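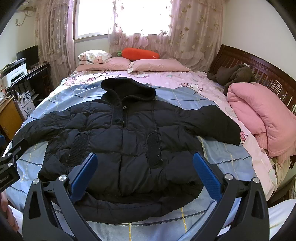 Call for participants: household clothing handling, second round

Tikix is looking for people to record everyday clothing tasks in their own homes with a hand-held gripper. The recordings are used to train and test robot policies that fold, flatten, hang and put away garments. We are a small research group and this is our second round of home collection.

Background

In the first round we collected 3566 recordings of people handling clothes on beds, sofas and tables. After checking, 2519 were good enough to train on. Most of the rest were dropped for one of two reasons: the hand-held gripper moved too fast for its position to be tracked, or the jaws closed on the garment outside the camera's view.

The policy trained on that first set did well with T-shirts, towels and thin pants. It did badly with thick outerwear. With a puffer jacket it often closed on the outer shell only, let go too early, or pulled one side of the hem without the other following. Hoods were a second problem. The policy tended to treat a hood as part of the body of the jacket and folded across it, which left a lump that came undone at the next step.

We also found that the background mattered more than we expected. A policy trained only on plain bedding lost track of garment edges on plaid quilts and printed sheets. For this round we want ordinary rooms as they are. Please do not buy new bedding or clear out a room for us.

What you would do

You will receive a kit with the hand-held gripper, its camera and mount, a charger and a printed task list. We call the task list Markitz, and you will see that name on the upload page too. It covers 21 tasks. Some take a few seconds, such as picking up a sleeve and laying it across the chest. Others are longer, such as folding a hooded jacket from flat into a bundle that can go on a shelf.

Each task starts with the garment laid out as the list says, usually flat on its back with the front closed. You do the task using the gripper, return the garment to its starting position, shift it or turn it a little, and go again. Between tasks you can stop for as long as you like.

Before your first session there is a video call where we go through grip, speed and camera angle. You will then send in a short practice set and wait for our comments. Practice recordings are paid at the same rate as the rest.

Who can take part

You should be 18 or older and have a bed or a large table you can reach from at least two sides. You will need at least two thick jackets or coats, one of them with a hood. Jackets with zippers, snaps or hook-and-loop strips are all welcome.

You need a home internet connection that can handle large uploads. No background in robotics is required, and left-handed participants are very welcome – we have too few recordings from them so far.

You should be comfortable standing and leaning over a bed for stretches of time. If you have wrist or shoulder trouble, please talk to us first, as the gripper gets heavy over a long session.

Privacy

The camera records whatever is in front of the gripper, and that includes parts of your room. Put away letters, family photos and anything else you would not want us to see, and turn screens off. Other people in the home should stay out of view. Your hands and sleeves may appear. Faces are blurred if they turn up, and you can ask us to delete any recording up to the date your set is closed. Sound is not recorded.

Recordings are stored on our own servers under a participant number. Part of the set will be released to other research groups under the name Koyama after a second privacy check. You can take part and opt out of the release. The consent form has a separate box for it.

Pay and time

Payment is per accepted task set, with a fixed amount for training and practice. The rates are in the information sheet we send before you sign anything. A set that fails because of a fault in our equipment is paid in full. Most people in the first round split the work over several days.

Shipping both ways is covered. Kits go out through Flovby, who will contact you to arrange delivery and pickup.

How to apply

Fill in the form on the Markitz page by August 6, 2024. Tell us which garments you have, the kind of surface you would work on, and when you are usually free. Please include one photo of the bed or table. We will reply to everyone who applies, including those we can't take this time.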